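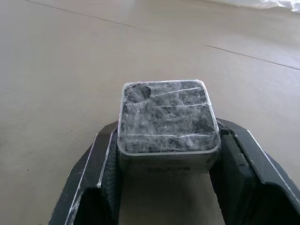 I watched the whole Clistard card from my couch, start to finish, and I'd like to complain about the rounds. I mean the number of them. Every undercard fight was three rounds, the main event was five, and by the end of the night I was convinced (again!) that three is just too short for anybody who has trained properly for a fight.

Take the women's bout, the one between the wrestler from Orstead and the kickboxer from Eken. First round, they circle. Fair enough, they'd never met before. Second round, the wrestler gets her takedown and sits on it. Third round, the kickboxer finally figures out the distance, starts landing that low kick every time, the other woman's lead leg is going — and the horn goes. Two rounds to one. I was standing up in my own living room yelling at a television.

People always tell me that three rounds makes fighters hurry up. Does it? What I see is fighters who win the first, win half of the second, and then spend the rest of the night holding on to the fence. Why wouldn't they? The math is right there. Give them five and a lead after one round is worth a lot less, so you have to keep working.

The other argument is safety, and I take that one seriously. More rounds means more shots to the head, and I don't want some kid in his second pro fight out there for 25 minutes because I was bored in January. So leave the newcomers at three. But once somebody has a ranking next to their name, I think they should be fighting the same distance as the champion. How else do you find out if they can? We send contenders into title fights having never seen a fourth round and then we act surprised when they fall apart in it.

There's the schedule too, I know. Clistard had 14 fights on the bill, and if you made them all five rounds we'd be there until breakfast. Well, cut the bill! I went to the little show at the Nuttall hall last spring, 383 seats and a bar that ran out of ice, and they put on six fights. I can still tell you who won each one. Ask me about the early fights at Clistard and I'd have to look them up, and I paid good money for that stream.

I'd start small if it were up to me. Make the co-main five rounds on every card, title or no title, and try it for a year. The fighters should get paid extra for it, obviously, and the judges could probably use the practice. I'd put up with a later bedtime for that.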